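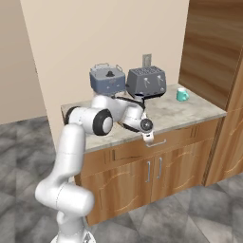 ## 4. Setting up the Jarkley baby monitor

Revised Aug 28, 2023. Applies to the Jarkley audio monitor by Buvmont, models with a round power button. If your parent unit has a slide switch, use the older guide.

Section 3 covers unpacking and charging. Both units should be fully charged before you start. The nursery unit is the one with the night light. The parent unit is the one with the belt clip.

### 4.1 Placing the nursery unit

1. Choose a flat, stable surface in the child's room, such as a dresser or a shelf.
2. Set the unit at least 3 feet from the crib, with the microphone facing the mattress.
3. Plug the adapter into the unit first, then into the wall outlet.
4. Run the cord behind the furniture and fasten it with the cord clips from the box.
5. Check that no part of the cord can be reached from inside the crib, including when the child is standing.

**CAUTION: Strangulation hazard.** Never place the unit or its cord inside the crib or on the crib rail. Check the distance again whenever you move the crib or lower the mattress.

**Note:** Keep the unit away from fans, humidifiers and white noise machines. A steady sound close to the microphone keeps the sound lights on and shortens the battery life of the parent unit.

### 4.2 Pairing the units

The two units are paired at the factory. You only need these steps if you have replaced a unit, added a second parent unit, or if the link light on the parent unit is amber.

1. Bring both units into the same room.
2. Turn both units on.
3. Hold down the link button on the nursery unit until the night light blinks. Let go.
4. Press the link button on the parent unit once.
5. Wait for the link light to turn solid green. The parent unit beeps twice.
6. Move the parent unit out of the room before testing. If the units are too close together, you will hear a loud squeal.

If the light stays amber, turn both units off, wait a minute and start again at step 2. If the display shows code 151, the nursery unit already has two parent units stored. Remove one of them as described in section 7.

### 4.3 Checking the range

Range indoors is about 300 feet with no more than two interior walls between the units. Brick, metal ducts and large mirrors reduce it.

1. Ask someone to talk in a normal voice near the crib, or leave a radio playing there at low volume.
2. Walk with the parent unit to each place where you expect to use it. Include the laundry area, the porch and your own bedroom.
3. Stop in each place long enough to hear a few full sentences.
4. If the sound breaks up, move the nursery unit to another spot in the room and repeat the walk.

The parent unit beeps every few seconds when it loses the link. This warning can't be turned off. It can be made quieter, but we advise leaving it loud at night.

### 4.4 Sensitivity

Sensitivity decides how loud a sound must be before the parent unit plays it. There are five levels. The monitor ships on level 4.

- **Level 5:** plays everything, including breathing and bedding noise. Some parents prefer it in the first weeks.
- **Levels 3 and 4:** plays fussing, coughing and crying.
- **Levels 1 and 2:** plays loud crying only. Do not use these levels for a child under one year old.

To change the level:

1. Press **Menu** on the parent unit.
2. Press the down arrow until you see **SENS**.
3. Use the plus and minus buttons to pick a level.
4. Press **Menu** again to save. If you press nothing, the unit goes back to the old level.

Try a new level during a daytime nap before you rely on it overnight. Tell anyone else who uses the parent unit, including a sitter or grandparent — the display doesn't show the level unless the menu is open.
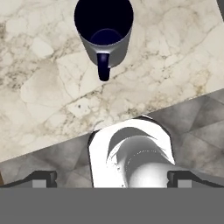 Nouhaila Radwan writes that level 4 woke her for every sigh and level 2 let ten minutes of grumbling go by, and that she settled on level 3 once the crib had been moved away from the heating vent. She asks whether the level has to be set again after the battery runs down. It does not. The setting stays in memory until you do a full reset.

### 4.5 Night light and Murkier mode

1. Tap the top of the nursery unit to turn the night light on or off.
2. Hold your finger on the top to dim or brighten it.
3. To dim it below the normal lowest setting, tap three times quickly. This is Murkier mode, and it stays on until the next tap.

The light doesn't affect the microphone. Sound is sent in all light settings.

### 4.6 Using the Morsy app (optional)

The Morsy app shows battery levels and a log of sounds for the last night. It doesn't play live sound and cannot replace the parent unit.

1. Install Morsy and create an account.
2. Tap **Add monitor** and type the code printed under the nursery unit.
3. Choose who else in the household can see the log.

**Note:** Code 273 in the app means the nursery unit's software is out of date. Leave it plugged in with the app open until the update ends.

**CAUTION:** This monitor is not a medical device and does not replace adult supervision. Go on checking your child in person as usual.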